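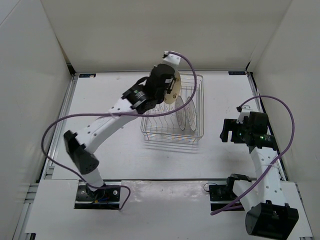
Ticket: left arm drops out of hold during rack loading
Cell: Penusora bench cell, two arms, dish rack task
Status: open, monitoring
Priority: medium

Fault as reported
Left arm goes to a protective stop after gripping a plate and before lowering it into the rack. Log shows a lost gripper heartbeat, then a stop on both arms. Right arm has not raised the fault itself. Counter stood at 2,821 cycles when the ticket was opened. 7 stops logged in the last 1,000 cycles, none before that.

Checks, morning
09:10 – Power cycled cell. Both wrist lights green. Homed both arms without error.
09:25 – Ran left arm empty through the full path. No stop.
09:40 – Ran with plate, rack in usual place. Stop on the third attempt, wrist turned fully over the rack.
09:55 – Moved the left arm by hand to the same pose. The purple gripper cable is pulled fairly tight there. Heartbeat drops if the cable is pressed sideways at the gripper end.
10:15 – Swapped the left and right gripper cables. Fault moved to the right arm. Gripper and wrist board on the left therefore ruled out.

Action
Suspect cable removed and tagged. Spare fitted from the Deltar kit. Left more slack in the loop over the rack and re-dressed the run down to the base plate. Wires at the left foot reseated, no loose pins found. Joint offsets not touched.

Checks, afternoon
13:30 – Ran the set with the green-trimmed dish as well as the plain plates, because the wrist has to turn further for it. Fingers open on approach, straddling the rack wires. Finger tips need to stay clear of the rim until the close command. Approach height left as it was.
14:20 – Wrist view checked. There are specks on the white surface under the rack. Surface to be wiped before the next run, as the Handik detector has marked dirt as an edge before. 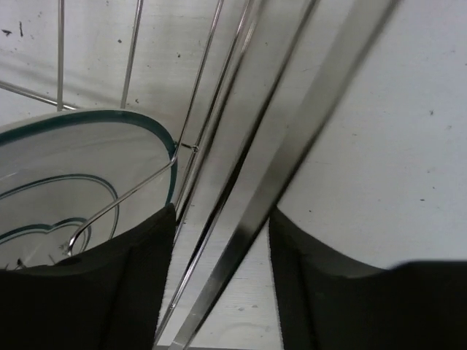
Juntunen: Agree on the cable, but please check the strain relief before closing this. We had the same heartbeat loss on the other cell, and the new cable lasted three weeks because the clamp was still biting into the jacket. Also, which firmware is the left gripper on? The older one stops both arms on a single missed heartbeat.

15:05 – Clamp on the left gripper taken off and looked at. Inner edge is sharp on one side. Edge filed and clamp refitted with a strip of sleeve under it. Right clamp is smooth, left alone.
15:20 – Firmware is the older one on both grippers. Update not done today – it needs the offsets saved first, and the cell is booked until 17:00.

Outstanding
Save offsets, then update both grippers.
Order one spare cable.
Run a further 1,000 cycles with the log on. Close if there are no heartbeat stops.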